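Home | Issues | Authors | About
Shares 70 | Comments 3

4. The open day

We'd run the bin-clearing setup for months with only ourselves watching, so when Akinyi Mbwambo suggested we put it in front of visitors in July, I said yes before I'd thought it through. I'm glad I did! People ask things reviewers never ask. One kid wanted to know if the arm got bored (I said I'd check the logs).

We kept the demo simple. The arm had to pick blocks out of one side of a two-compartment bin and move them to the other, with the Mirnano planner choosing the next block and Trudasitz handling the grasp. Visitors could mix up the blocks between runs, and boy, did they. In the lab we tend to scatter things politely. Visitors shove blocks right up against the walls, or side by side so there's no room for a finger, and that's a much harder problem than the one we'd been solving. Figure 3 shows the arm at work over the front compartment.
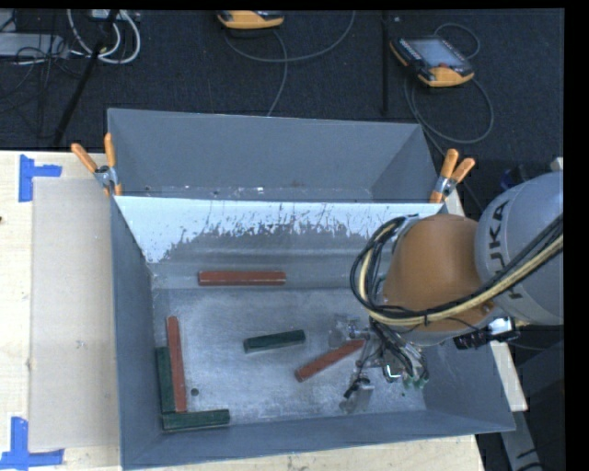 Figure 3. Red and green blocks in the front compartment of the bin, with the gripper above them.

I'd planned on 600 pick attempts for the whole day and we got there well before closing, mostly thanks to a line of people who wouldn't go home. Blocks lying along a wall gave us the most grief. The planner would put them off until last, which makes sense on paper, but a crowd reads it as the robot being stuck, and I caught myself talking faster every time it happened. Akinyi's fix was to show the planner's next choice on a screen beside the visitors, and the mood changed right away. They started arguing with it. We've kept the screen, and Section 5 goes into how we log those arguments.

Related items
Were: sorting by touch in shallow trays
Bustov gripper notes, part 2
Planning picks near walls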